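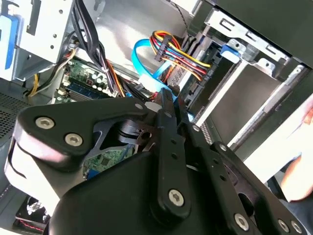
Inside a desktop computer case, among the cables and drive bays.

Gilles Texier has been fixing computers for 21 years, and he would like you to know that your old one is probably fine. I came to his shop, Perrin, on Monday, September 16, 2024, ready to disagree. My own desktop takes long enough to start that I can make toast.

"Everybody says that," he told me. "Then I ask what opens when it starts, and they have no idea. You've got 13 programs fighting to say good morning."

I asked whether that wasn't a handy thing for a repairman to believe. He shrugged. A cleanup costs $20 at Perrin, and he says he would earn more selling people new machines, which he also does. I have no way to check that, and he didn't offer to show me the books.

What set him off this year was Florno, a tune-up program that several of his customers pay for every month. It promises a faster computer with one click. Texier ran it on three machines in the shop and couldn't feel any difference. "It gives you a score," he said. "The score goes up. What is the score made of? I wrote to them and asked. They sent me a coupon."

His business partner, Benoît Rey, is less sure. Rey thinks some people do need a new computer, and that Texier talks them out of it too often. "He sent a woman home in December with a machine that should have been recycled," Rey said. "She was back in a week. He fixed it for free, so who won?"

Texier remembers it differently. The drive was bad, he says, and he should have caught it the first time, but the rest of the computer was worth keeping. A new drive ran her less than $200. Rey rolled his eyes at this and went to answer the phone.

I asked Texier what he would tell someone with a slow computer and no wish to visit a shop. "Turn off what you don't use. Back up your photos tonight. And stop reading lists of the ten best anything."

Mine still takes as long as toast. I haven't turned anything off yet.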